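Asunto: Re: [acuarela-mestasville] Lavados que se secan con bordes

¡Hola a todos!

Contesto por aquí a lo del papel, que ayer lo leí en el móvil y con el móvil no hay quien escriba.

> He probado el bloc Melico de 200 gramos que recomendasteis y me
> pasa lo mismo de siempre: hago el cielo, lo dejo secar y me sale
> una línea dura justo encima de los tejados. ¿Es el papel, es el
> agua o soy yo? También quería saber si alguien tensa las hojas o
> si con ese gramaje da igual.

A ver, yo creo que es el agua, y un poquito el papel. Con 200 gramos la hoja se te ondula en cuanto la mojas en serio, el agua se va al valle de la onda y allí se queda, empujando pigmento hacia fuera hasta que se seca. A mí me pasó con toda la serie del puerto de Jaltetti (¡la serie entera!), y lo arreglé con dos cosas: tensar la hoja y escurrir el pincel antes de recoger la gota de abajo. Si vuelves con el pincel cargado a una zona que ya está perdiendo el brillo, ahí tienes la línea, seguro.

Para tensar mojo el papel por las dos caras, espero 4 minutos, lo pongo en el tablero y lo pego con cinta engomada. Luego lo dejo plano toda la noche. De pie no, que una vez lo dejé apoyado en la pared y se secó antes por arriba y se despegó una esquina.

De colores, para ese cielo yo usaría cerúleo con una pizca de turquesa de ftalo, pero una pizca de verdad, que el ftalo se come todo lo que tenga al lado. Y si quieres la luz cálida abajo, el ocre déjalo secar del todo antes de pasar el azul, o te saldrá un verde de piscina que no hay manera de quitar.
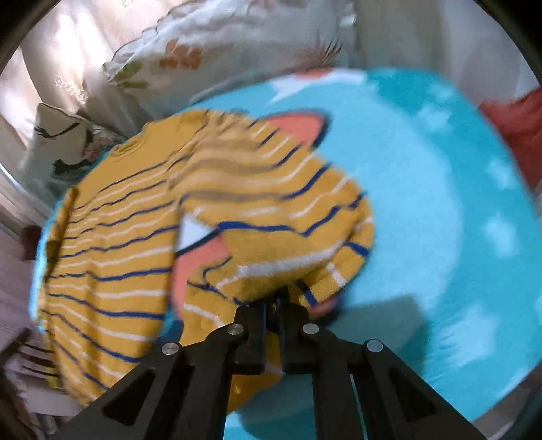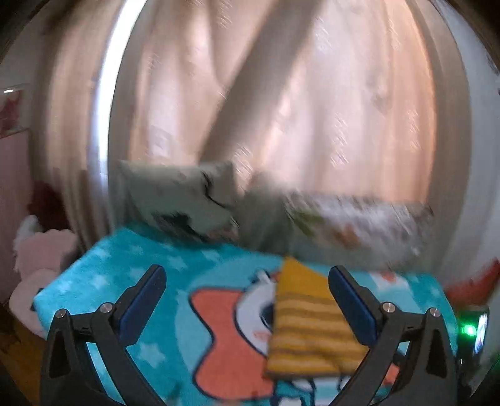
*Mostaza y turquesa en la primera; en la segunda, el turquesa de la manta.*

Ah, y lo del pincel. Yo sigo con el Chae redondo del 10, que aguanta bastante agua y todavía hace punta. Para cielos grandes prefiero una paletina vieja, pero eso ya va en gustos. Lo que sí te diría es que prepares el doble de mezcla de la que crees que necesitas, porque parar a mitad del lavado para hacer más azul es la otra forma clásica de conseguir la dichosa línea (y encima nunca sale el mismo azul).

Si el borde ya está seco, prueba a ablandarlo con un pincel plano húmedo y un papel de cocina, sin frotar. En el Melico levanta regular, aviso.

El sábado llevaré al local un par de hojas tensadas por si alguien quiere probar antes de comprarse la cinta. ¿Alguien puede traer un tablero más? El mío grande está ocupado con un encargo y no lo puedo mover.

¡Un abrazo y a pintar!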